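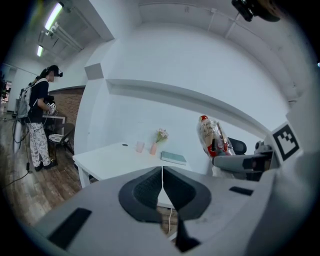
Grip log, October, Tistetley room. Jaw width dropouts again

Run 31 of the tidy-the-table set. Stopped at 10.40, restarted after lunch, stopped again.

Fault: the logged jaw width freezes for a second or two, then jumps to the right value. The jaws themselves keep moving. Played back on the arm, that means it holds still when it should be closing and then snaps shut. Elvia had the arm do this on a crisp packet last week and the packet burst. Funny once. I don't want it doing that near a hand.

Evie's view is that the cable is to blame. There's a thin white one hanging down between the fingers, and the two tips very nearly meet on it. Plausible, but I'm not sold. A pinched cable ought to give us trouble mostly when the jaws are shut, and of the 5 freezes I checked by hand, 4 were with the jaws well open.

Poppy blames the Lightfoot update. Also plausible, also no evidence. We blamed the last update for the clock drift and that was a loose plug.

Tried so far:
Swapped the left and right units over. Freeze stayed with the unit, so probably not the software (sorry Poppy).
New lead at the logger end. No change.
Taped the lead along the housing. Ran clean for almost 20 minutes, then froze twice. Shakuntala has written this up as "improved". I would not.

Not tried: opening the housing. Flidell say the width sensor is sealed and can't work loose. They said the same of the old one.

Separate matter, safety. Whoever is in the headset can't be trusted to notice what is on the floor, and we've got a black cable lying across the boards as well as the ones trailing off the kit. I caught my own foot in one on run 28. Beryl wants a second person on cables for every run. Agreed, starting now, even for short ones.

The 594 clips already sent to Binderville need going through again for frozen widths. The checker passed all of them, so the checker is wrong too. Elvia to look at why it accepts a flat line.

Left unit is in the drawer with red tape on it. Please don't use it for "just one quick run".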